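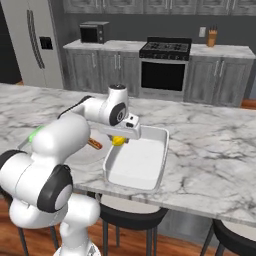
Tray task in our simulated kitchen, seen from the stool side of the island.

Hi, and welcome to Arkby! We write planning software for robot arms, and most of our day goes into the half second before an arm moves: where should the gripper go, and what's it going to bump into on the way?

Our planner is called Riltico. It gets a workout in Pamari, our own simulator, where we keep 46 kitchens (I have favorites, and yes, the marble one is up there). Every night it runs 1624 pick-and-place jobs, and over coffee I go through the ones that failed -- usually something small and silly, like a wrist that took the long way around.

There are 12 of us in Endale, up two flights of stairs over a bike shop. We started in February with one desk and a very loud computer. The computer's still here!

If you've got an arm that plans badly, write to us. We love those.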